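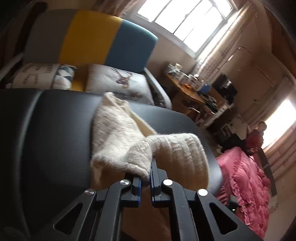 2 min read

Rental entry condition checklist, furnished units
Zultby Property Services, August 14, 2022

Complete before keys are released. Mark each item OK, Repair or N/A. A comment is required for every Repair.

1. Smoke alarms
Status: OK
Comment: Both units sounded on test. Hallway alarm replaced in February.

2. Entry door and locks
Status: Repair
Comment: Deadbolt binds when the door is pulled tight. Strike plate to be reset by Pollport before move-in.

3. Window latches and cord restraints
Status: Repair
Comment: Bedroom cord hangs loose. Cleat missing.

4. Water heater
Status: OK
Comment: Relief valve discharges to drain. Unit has a Skindum service tag, number 746.

5. Electrical panel and outlets
Status: OK
Comment: GFCI outlets in kitchen and bath tripped and reset. Panel directory is handwritten and hard to read; retype.

6. Stair rail and balcony guard
Status: N/A
Comment: Ground floor unit.

7. Furniture and soft furnishings
Status: OK
Comment: Check against inventory, 156 lines. Record existing wear by line number. Tenant's own items are not listed.

8. Moisture and mold
Status: Repair
Comment: Staining under bathroom sink, nearly 5 inches across. Trap nut hand-tight only. Reinspect after the plumber has been.

Repairs above $1000 need the owner's written approval. Urgent repairs to locks, alarms or water supply are exempt from this limit.

Tenant has 5 days to return a signed copy with any changes. Attach dated photos for disputed items.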